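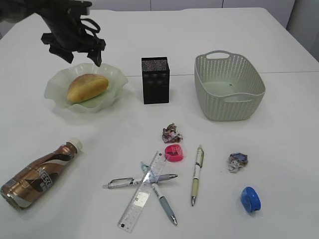
# Jolside: conjunto de demonstrações de arrumação de mesa

**Versão:** 1.2
**Responsável:** Clube de Robótica do Instituto Bilholm
**Estado:** concluído; aceitam-se correções às anotações
**Língua das instruções:** português

O Jolside reúne demonstrações de manipulação recolhidas pelos alunos do Clube de Robótica do Instituto Bilholm no âmbito do projeto anual de aprendizagem por imitação. As gravações foram feitas por teleoperação e destinam-se ao ensino, à experimentação com políticas de controlo de pequena dimensão e à preparação da equipa para a prova de arrumação do torneio Zultov.

Este documento acompanha os dados e deve ser lido antes de qualquer utilização. Substitui a ficha distribuída com a versão 1.0, que continha uma descrição incorreta da divisão entre treino e avaliação.

## Resumo

| Campo | Valor |
|---|---|
| Episódios | 200 |
| Instruções distintas | 27 |
| Taxa de amostragem | 10 Hz |
| Episódios reservados para avaliação | 20 |
| Vistas | câmara fixa e câmara de pulso |
| Modo de recolha | teleoperação |
| Anotação | manual, por episódio |

## Tarefas

Cada episódio parte de uma mesa branca com objetos de uso corrente e é acompanhado por uma instrução escrita. As instruções pertencem a uma das seguintes famílias:

- **Recolher:** retirar um objeto da mesa e colocá-lo num recipiente indicado.
- **Retirar:** levar para a mesa um objeto que se encontra num recipiente.
- **Separar:** distinguir material de escrita de papéis amarrotados e embalagens.
- **Deslocar:** aproximar ou afastar um objeto de outro, sem o colocar em recipiente.

Os objetos incluem canetas, afia-lápis, uma régua transparente, bolas de papel, um pão, uma garrafa de bebida de café, uma taça verde-clara de bordo ondulado e um cesto de plástico perfurado. Nem todos os objetos estão presentes em todos os episódios, e a disposição é alterada entre gravações.

As instruções foram redigidas pelos próprios alunos e revistas por um segundo elemento da equipa. Mantiveram-se as variantes de vocabulário («afia», «afia-lápis», «apara-lápis»), por se considerar que refletem o modo como os utilizadores se exprimem. Foram corrigidos apenas os erros ortográficos.

## Equipamento e vistas

A câmara fixa abrange a área de trabalho e serve de referência para a posição relativa dos objetos. A câmara de pulso acompanha a garra e fornece a vista próxima usada na fase de preensão. As duas sequências partilham o mesmo relógio e são guardadas em ficheiros separados.

Os dedos da garra ocupam parte da imagem de pulso e podem ocultar objetos pequenos. Recomenda-se que os modelos treinados com uma única vista sejam avaliados separadamente nos episódios marcados com `oclusao: sim`.

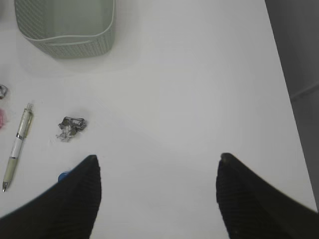 *Figura 1. Vista de pulso com a garra aberta; à esquerda, uma caneta e uma bola de folha prateada, com o cesto ao fundo.*

## Estrutura dos ficheiros

```
jolside/
 episodios/
 <id>/
 fixa.mp4
 pulso.mp4
 estado.csv
 acao.csv
 meta.json
 divisao/
 treino.txt
 avaliacao.txt
 LICENCA
 README.md
```

O ficheiro `meta.json` contém os seguintes campos:

- `instrucao`: texto da instrução atribuída ao episódio;
- `familia`: `recolher`, `retirar`, `separar` ou `deslocar`;
- `resultado`: `completo`, `parcial` ou `falhado`;
- `oclusao`: `sim` ou `nao`;
- `turno`: manhã ou tarde;
- `notas`: observações livres do operador, que podem estar vazias.

As ações são registadas como posições articulares pretendidas e abertura da garra. Os estados correspondem às posições medidas. As unidades constam da primeira linha de cada ficheiro CSV.

## Procedimento de recolha

Os alunos trabalharam em pares: um operava o braço e o outro lia a instrução, iniciava a gravação e registava o resultado. Os papéis eram trocados ao fim de cada série. Antes da primeira gravação do turno procedia-se à calibração da garra e à verificação do enquadramento da câmara fixa.

Os episódios falhados não foram eliminados. A equipa entende que têm valor para o estudo da recuperação de erros e para a discussão em aula. Quem pretender treinar apenas com demonstrações bem-sucedidas deve filtrar pelo campo `resultado`. Foram excluídas as gravações interrompidas por falha de comunicação com o braço e aquelas em que uma das câmaras deixou de registar.

## Divisão dos dados

A lista de avaliação foi fixada antes do treino do primeiro modelo e não deve ser alterada. Inclui episódios das quatro famílias, com disposições de objetos ausentes da lista de treino. As instruções, pelo contrário, podem repetir-se nas duas listas; o conjunto não permite, portanto, medir a generalização a instruções novas.

## Modelo de referência

Com os dados é distribuído o Gkikas, um modelo de referência desenvolvido pela turma do segundo ano. Recebe as duas vistas e o estado do braço e prevê uma sequência curta de ações. O código de treino encontra-se em repositório próprio, com os parâmetros usados na fase de qualificação do Zultov.

O modelo revela dificuldades recorrentes com a régua transparente e com objetos sobrepostos. Na família «separar», tende a confundir bolas de papel impresso com embalagens. Estes comportamentos estão descritos no relatório interno da disciplina e não foram resolvidos na presente versão.

## Limitações

- Todas as gravações foram feitas no mesmo espaço, com variação reduzida de iluminação.
- O tampo branco facilita a segmentação e pode conduzir a resultados otimistas.
- Os objetos transparentes e refletores estão pouco representados.
- O estilo de teleoperação varia entre operadores, sobretudo na velocidade de aproximação.
- Não existem medições de força de preensão.

O conjunto não deve ser usado para validar sistemas destinados a operar junto de pessoas.

## Privacidade e licença

Os vídeos são distribuídos sem som. Os operadores não são identificados nos metadados, e o campo `notas` foi revisto para remover nomes e iniciais. A utilização é livre para fins educativos e de investigação, nos termos do ficheiro `LICENCA`. A redistribuição de versões alteradas deve indicar as modificações efetuadas.

## Correções e contacto

Os erros de anotação devem ser comunicados através da página de incidências do repositório, com indicação do identificador do episódio e do campo em causa. As correções aceites são publicadas no início de cada período letivo. A próxima revisão está prevista para novembro e abrangerá os campos `familia` e `oclusao`.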